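Category: Author Stuff / Questions I Get A Lot

Posted in May by Yee-man Tseng

Answering these in one go between edits, so excuse the mess. If yours isn't on here, try the comments.

When is the next book out?
No date yet. Draft is done, second pass is half done. My editor gets it when it stops embarrassing me.

Is it a sequel to Povlow?
No. Same county, different family. One character from Povlow walks through a gas station in chapter 15 and buys gum. If you spot her, good for you.

What's it called?
Working title is Tustidby, which is the town. Will probably change. Povlow was called The Dry Ditch right up until the cover got made.

How do you say Tustidby?
TUST-id-bee. People in the book argue about it too.

How many words do you write a day?
On a good day, 2870. I know the number becuase it happened once and I wrote it on the wall calendar. Most days a page. Some days I take a page out and call that work.

Do you outline?
Badly. I write the last scene first, then a list of things I don't know. The list for this one had 53 items on it. A few are still open and I'm hoping readers won't mind.

Pen or laptop?
Pencil for the first draft, legal pads. Then I type it up and fix the dumb parts on the way. Slow – but I catch more.

Music while you write?
Can't do lyrics. Rain noise, or the dishwasher.

Where do you get your names?
Phone books, old ones. Church cookbooks are good too. Rerkov came off a jar lid label at a yard sale, somebody's handwriting, and I probably read it wrong. Kept it anyway.

Will Rerkov be in this one?
No. He's dead. Please reread the ending.

Can I send you my manuscript?
Sorry, no. I can't read unpublished work, not even the first chapter, not even if your cousin knows my cousin. Find two people who like the same books you do and trade pages with them. Worked for me.
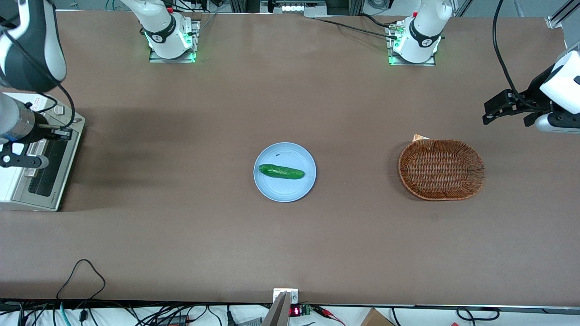
Any advice for short stories?
Start later than you want to. Most of mine lose the first page in revision and don't miss it. Keep it under 3000 words if you plan to submit, a lot of places stop there. Read the guidelines twice, I've been bounced for the wrong font.

Do you do book clubs?
Yes, by video, evenings only. Groups of any size. Send me the date and which book – last time I prepped for the wrong one and had to fake my way thru the first ten minutes.

Signed copies?
Ask at Lo Books, they keep a stack behind the counter and I stop in when it runs low. They'll mail one if you call. Tell them what name you want and spell it out.

What are you reading?
Mysteries, mostly, the kind with a vicar. Also a very long history of salt that I keep falling asleep on. Not the book's fault.

Audiobook of Povlow?
Being talked about. I don't get to pick the narrator, so please stop sending me your brother's demo. He does have a nice voice.

Last updated: May, 6:40 a.m.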